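News from the Writing Desk

Well, she's done. The second Tistlow book went to my editor on Friday night at twenty to midnight, and I celebrated with cold pizza and a very long bath. If you've been with me since the first one, you know I promised it would be shorter. It is not shorter. It was 195 pages in October, which felt wonderfully tidy, and then Marian decided she wasn't ready to forgive her brother and I had to go back and let her be mad at him for a good long while.

A lot of you wrote to ask whether the ferry captain comes back. He does! I got so many emails about that man. He was supposed to have one scene, where he hands Marian her suitcase and says something rude about the weather, and now he has a house and a bad knee and an ex-wife I like more than I like him. I'm not saying who ends up with whom. I will say that there's a storm, and a locked boathouse, and that my sister read that chapter on the train and missed her stop. 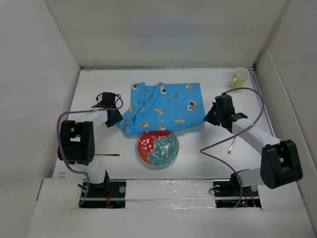
The working title was The Salt Road for most of last year, and I loved it, and then I looked it up and found a whole shelf of books called that. So we've been going around in circles. My current favorite is What the Tide Kept, although my editor thinks it sounds like a murder mystery (there is a body, but it's a very old one and everybody's quite calm about it). If you have strong feelings, hit reply. I read everything, even if I'm slow to answer.

The other big news is the audiobook of the first one. Finlay Dow is reading it, and I've heard the opening 20 minutes, and oh my goodness. He does Marian's grandmother so well that I had to get up and walk around the kitchen. I'd always heard her voice a little higher in my head, but his version is drier and a bit scary, and now I can't hear her any other way. I went back and changed two of her lines in the new book on account of it.

He did send me a list of words to check, which was fair. I'd spent years happily typing the name Yurchenko without once saying it out loud to another person, and I'd been putting the stress in the wrong place the entire time. Sorry to any real Yurchenkos out there. Finlay has it right.

Early readers

I'm looking for people to read an advance copy and leave an honest review. There are 200 spots. You'll get the ebook file, and you'll have 4 weeks with it before it goes on sale. Please only sign up if you've read the first book, as the second one spoils the will on page one. Just reply to this email with "early reader" in the subject line and tell me what you read on (phone, tablet, whatever), and I'll send the right file.
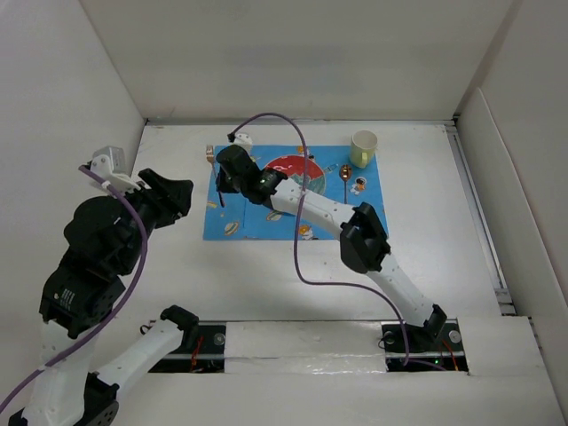 What I'm reading

Mostly old gothics from the library sale, the kind with a woman in a nightgown running away from a house. I picked up a whole grocery bag of them and I'm going through them in no order at all. The one I finished last night had a secret twin, a poisoned pudding and a heroine who faints on every staircase, and I enjoyed it more than anything I've read since summer. More next month, once the edits are back and I've stopped hiding from them.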